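Room clearance, Nivby guest rooms

Gallery two covers the floor stage of a room turn: loose litter off the carpet and into the sack before any vacuuming. Bed and sofa are dealt with separately. The rooms share one layout – bed left, sofa right, nightstand at the far wall.

Carpet between bed and sofa, with wrappers and a plastic bottle still to go in the black bag.
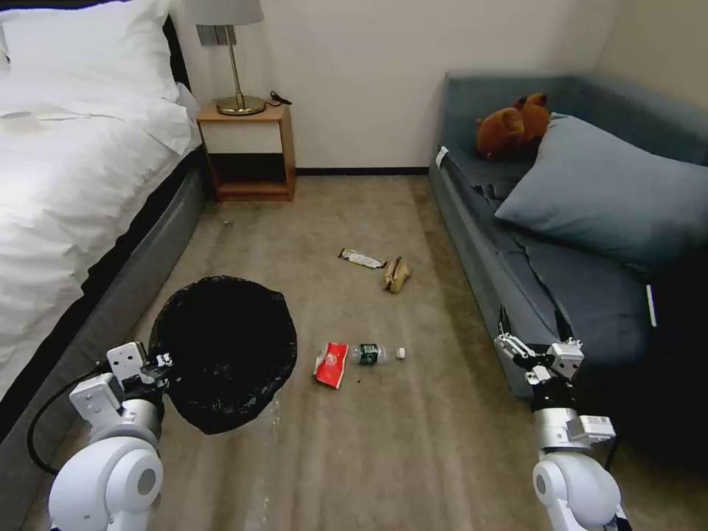
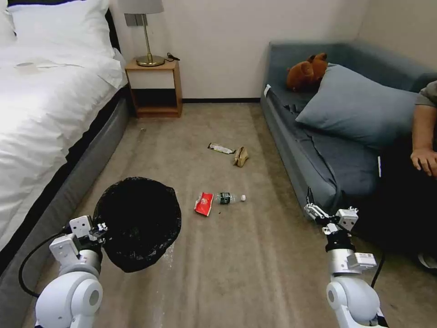 Dry litter is lifted by hand height order: large items first, crumbs left for the vacuum. Bottles go in with caps on. Food waste is bagged the same day and the sack tied before it leaves the room. Allow 12 minutes for the floor, plus 3 for edges and under the nightstand. Sofa seams are checked last – crumbs from the cushions end up on the carpet otherwise.

Gallery three deals with bed linen.

Text: Brenda Mansilla, 2 June 2021

Comments (2)

Nanitz: We separate bottles at the door. Does one sack cover the whole room?

Lellard: 12 minutes is generous for a carpet that size. Edges take longer than 3.

This site uses cookies. Accept | Settings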